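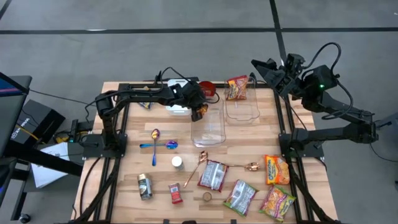

Page last changed in June

Search questions and answers Go

Clear containers for a snack shelf, and what to do with spoons that don't match

momora_pantry

I am sorting out the snack and drinks things at home and have got as far as putting everything out on a wooden table. So far there are two clear plastic containers. The back one has an orange packet of instant ramen standing up in it and the front one is still empty. There is also a red cup, a small white jar with a white cap, a small blue and white packet, and four spoons, one gold, one a shiny blue-purple and two rose-gold.

It all has to go on one shelf that is 90 cm wide and 30 cm deep, above the kettle. Two people use it in the morning and one late at night, and the late one makes a mess of it looking for noodles in the dark.

What I want to know:

Should noodles stand up or lie flat? Standing up I can read the front, but once there is only one left it falls over.

Should the small packets get the second container or go in with the noodles?

Where do spoons go if there is no drawer nearby? I don't want to buy a rack for four spoons.

I have looked at the Clestow bins, which come with dividers, but they are taller than the ones I have and I would sooner use what is already here.

Javiera Herrera

Stand them up. Flat packets get stacked, and whoever wants the bottom one pulls the whole stack out. For the last packet falling over, put something behind it. A folded piece of card cut to the width of the container works, and you move it forward as the packets get used. I have done this with soup packets for years and the card gets replaced when it goes soft.

Use the second container for the small packets. If you put them in with the noodles they slide down to the bottom and you will find them when they are out of date. Small packets can stand in rows too, but they need to be fairly tight. If you only have a few, put a short glass in the container and stand them in that.

Put the noodles at the end of the shelf nearest the light switch. The late person can then reach for the same spot every time. Leave the jar in the middle where both hands can get to it, and write what is in it on the cap. I use masking tape and a pencil and change it when I refill.

On a shelf 30 cm deep I would not put one container behind the other. Set them side by side with the short end facing you. Measure before you clear the shelf, as mine looked like they would fit and then the lip of one caught on the bracket.

For spoons, use the cup if you have another one to drink from. Handles down, bowls up.

wulley_lane

just get the ones with dividers. I bought a Clestow set and it's fine. lids are a bit stiff

Yokoyama

Agree with most of what Javiera wrote but not with bowls up. The bowls are the part people grab when they are in a hurry. I keep ours handles up in a heavy mug, and it gets washed with the breakfast things.

If the gold spoon and the blue-purple one are colored finishes, check whether they can go in the dishwasher. I had one that went dull along the edge and I now wash that set by hand and dry it straight away. Dry them before they go in a cup in any case, or water collects at the bottom.

One more thing about the shelf. Over a kettle you get steam, and an open container of paper packets will go limp. Either move the kettle forward when it boils or put the packets at the far end. Ours are on the far end and the cups are over the kettle.

momora_pantry

Thank you both. I will try the card behind the noodles, and I had not thought about the steam. The switch is at the end away from the kettle, so the noodles can go there. Will cut the card tonight and measure for the bracket first.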